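Search this site
Type and hit enter

How I Photograph Frogs at the Pond Without Scaring Every Last One

By Dzintra Jankauskaitė
14 May 2023

I've been sitting next to the same pond at Ollutgate for years now, and people keep writing to ask how I get so close to the frogs. My lens isn't anything special! I mostly just sit on the ground a lot and go home with a damp rear end. But there's a bit of a routine to it, so let me walk you through a morning.

Go early. I like to be settled before the sun is on the water (frogs warm up slowly and a cool frog is a lazy frog). Wear dull clothes, leave the crinkly rain jacket in the car, and walk softly for the last stretch, because they feel your footsteps through the bank long before they see you. If you hear a bunch of plops, you walked too fast. Don't leave. Just sit down where you are.

Now wait. I give it 14 minutes by my watch before I even take the lens cap off. The first time I tried this I was bored silly after three, and then a little pair of eyes came up right by the lily pads, and then another one over by the reeds, and I was hooked. They nearly always come back up close to where they went in, so keep an eye on that patch and have your camera already pointed there.

Get low. Lower than that! Your lens wants to be just over the surface so you're looking straight across at the frog and the background melts away into a soft green. I lie on a foam kneeling pad from Nisska, with a folded trash bag under it for the mud, and rest the lens on a Brisetti beanbag. I fill mine with dry rice. A tripod is fine if yours goes flat to the ground, but mine doesn't and I got tired of fighting with it.
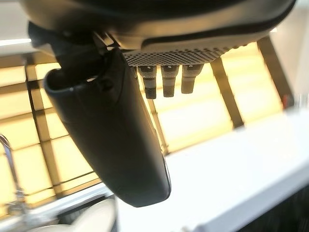 For settings, I start in aperture priority at f/5.6 and put the shutter at 1/160 or faster. A frog that's sitting still will really sit still, so you can get away with a slower shutter than you would for a bird. If they're calling, though, the throat is moving like crazy and you'll want to bump it up to 1/500 or so. Let the ISO go up. I used to be so fussy about grain and I have a whole folder of smooth, blurry frogs to show for it.

Use a single focus point and put it on the near eye. Autofocus loves to grab the duckweed in front, so take a few frames, check them zoomed in, and switch to manual if it keeps missing. When I'm on manual I set the focus once and then rock my body forward and back a tiny bit while I shoot. It looks ridiculous but it works great.

Watch out for glare, too. A polarizing filter will cut the shine off the water and off wet skin. Turn it slowly while you look through the viewfinder and stop before the shine goes completely, or the frog ends up looking like a rubber toy. I keep a little sparkle in the eye every time. You do lose some light with the filter on, so on gray mornings I leave mine in the bag.

Please don't pick them up or move them for a better picture. Sunscreen and bug spray on your hands can hurt them, and they're so much nicer to look at on the spot they chose for themselves. If a stem is in the way, scoot over instead of pulling it out.

Last thing, take way more pictures than you think you need. I came home from my best morning last spring with 1,141 of them and kept 3. One is a fat green fellow with a damselfly sitting right on top of his head, and no, he never did try to eat it (I waited!). That one's hanging in my hallway now.

By November they've all tucked themselves away for the winter, so get out there while it's warm. I'm going back next weekend to try the far bank, where the cattails are, if the path has dried out enough to get through.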